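Mugs, Coasters and One Pink Tray

Home / Galleries / Kitchen and Table

I have a mug problem and I've made my peace with it. There was a time when I owned a matching set, all one color, bought in a box, and every one of them disappeared or lost a handle inside two years. So now I buy them one at a time, wherever I happen to be, and the only rule is that I have to like holding it. The coasters crept in later. I used to think coasters were for people with nicer furniture than mine, and then I left a ring on my grandmother's sideboard (built in 1922, survived four house moves, did not survive my tea) and I have been a coaster person ever since.

This gallery started as a few notes for my sister, who wanted to know what to buy for her new place, and it grew. Most of the entries are just words for now, and I'll fill in the rest of the photos as I get to them. Scroll on down, the big lineup is near the end!

The everyday gray

Every cupboard needs one plain mug that goes with everything and offends no guest. Mine gets used more than all the others put together. It's the first one out of the dishwasher and the first one back in. If you're only buying one, get a gray one, and get one with a handle you can fit three fingers through. Two fingers is a teacup. I will not be argued with on this.

The green phase

April, a rainy weekend, a little shop called Chidiac that sells lamps and rugs and, for reasons of their own, one shelf of pottery. I went in for a light bulb. I came out with something green and forgot the light bulb. Green mugs make coffee look a bit murky, I'll admit, but mint tea looks wonderful in them.

Cork coasters

Cheap, light, quiet when you set a mug down, and they don't stick to the bottom and then drop off halfway to your mouth. That last one matters a lot to me. The dark kind hides stains much better than the pale kind. Mine came from the Orari market, out of a basket by the register, and I wish I'd bought more of them. They do crumble at the edge after a while, especially if you have a cat who likes to chew, and I do have a cat who likes to chew.

Woven coasters

Prettier than cork and more trouble. Crumbs go down into the weave and stay there. I take mine out on the back step and whack them against the railing, which works fine and is also pretty satisfying at the end of a long day. Don't soak the rattan sort. I soaked one overnight and it dried in the shape of a potato chip.

Flower-shaped coasters

I resisted these for ages because they looked like something from a dollhouse. Then Jeva had them in the window and I folded immediately. A flower shape is a little fussy under a big heavy mug but really sweet under a light one, and people always pick it up to look at it. My niece calls dibs on it every single visit.

Trays, a short rant

Buy a tray with a rim. Please. I had a totally flat one from Isix for a while, very elegant, and I carried four coffees across the living room on it exactly once. A rim doesn't have to be tall, it only has to be there. Rounded corners are good too if you have narrow doorways and hips like mine. And go for a color! You'll be looking at the thing every morning, so it may as well cheer you up.

The whole lineup
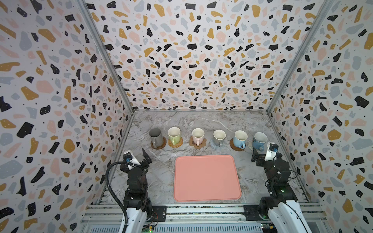 Six mugs, six coasters, and the salmon-pink tray out front waiting for its turn. I love the light green one on the golden rattan, and the pink handle over that flower coaster makes me happy every time I look. The blue-patterned one on the far right is the show-off of the family.

Marisol wrote in to say that mixing is all very well but she'd go mad without at least one matching pair, and that her fix is to match the coaster to the inside of the mug and let the outside do what it likes. I tried it at breakfast and she has a point, though you need more coasters than I own to do it properly. She also puts felt dots under hers, so they don't slide on a smooth tabletop.

Storing them

I gave up on hooks. Hooks look great in magazines, and in my kitchen they meant dusty mugs and one very loud accident at 3 in the morning. Now the mugs sit on an open shelf at elbow height, handles all over the place, and the coasters live in a stack next to the kettle. The tray stands on its side between the bread bin and the wall.

Stains

Baking soda and a damp cloth for tea rings inside a mug, and a bit of patience. I've never found anything that gets coffee out of a pale woven coaster, so if you have, please leave a comment, I've got one waiting.

Next up: teapots, including the one that dribbles.

47 comments | Older galleries | Back to top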